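August 12, 2020
Bench 2, desktop teardown and rebuild

Carrying on from the July notes. The question from Kirstin Gillies was whether the arm can do the chores our refurb people do all day on office desktops: pull memory, pull drive, pull CPU, put parts back, close up. My short answer for the Stutuditz report is "some of it, slowly."

Setup as before. Tower on its side, cover off, parts tray to the left of the case. Scripts are in the shared Plara folder under the new naming. Please stop saving over the old ones.

Memory. Removal is close to routine now. Wiroj Suwannarat rewrote the latch release so the fingers push each latch separately and then take the stick by its short ends. Insertion is still the weak point. The stick goes into the slot square enough, but pressing home needs force at both ends, and with two fingers we press one end, then the other, then the first again. 74 insertion attempts logged since the rewrite, 63 seated without help. Of the failures, most stopped on the force limit with one end up. Two were the stick turned the wrong way, which is a tray loading error and ours.

Drive. The caddy is the easiest part in the machine. It has something to grip and a rail to follow. The cables are another matter. Once a SATA plug is off, its cable ends up wherever it likes, and the planner has no model of it. Sombat Chaimongkol wants to clip cables back by hand before each run. I would accept that for the timing runs only, as clipped cables tell us nothing about a unit off the truck.

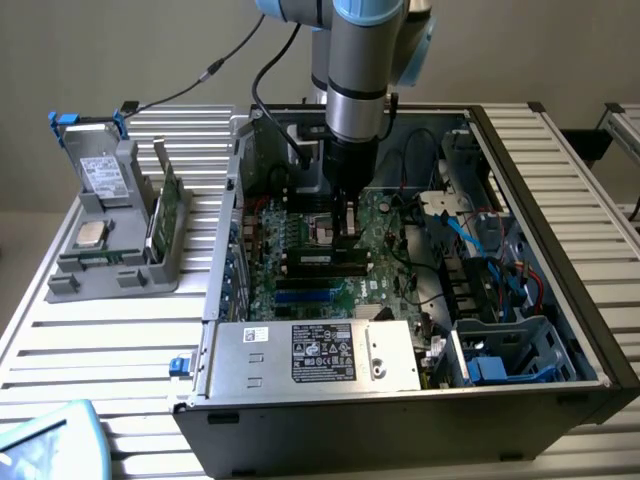
CPU. Approach height over the socket is set high on purpose until we trust the calibration. Lateral error at the socket matters far more than anywhere else on the board - a bent pin writes off the motherboard, and a memory stick that misses costs us half a minute. Ifeoma Uzor has proposed a suction tip for this step. I agree in principle. It means a tool change in mid-sequence, and the changer from Sukprasert has not been qualified yet.

Lifting the processor straight up is fine. Putting it back in the tray recess is fine. Putting it into the socket by position control alone is not something I will sign off on. Needs a compliant move with a low downward force, then a check before the lever closes.

Speed. Faustine Cordier does memory, drive and CPU out and back by hand in less time than the arm needs for the drive. She also notices a cracked latch while doing it. The arm does not notice anything we have not told it to look for.

For the cost estimate Kirstin used 2,000 units a year. At that volume I cannot make the numbers work with one person standing by for recoveries. Unattended strip-down of one known model, with no rebuild, looks possible. Mixed models, no.

To do:
- Recheck hand-eye calibration, then lower the socket approach.
- Try a wider fingertip pad for pressing memory. Wiroj has a drawing.
- Ask Jesum about a torque driver that fits the wrist plate.
- Log latch state before each insertion. At present we only find out afterwards.
- Sombat to write up the cable clipping question, one page at most.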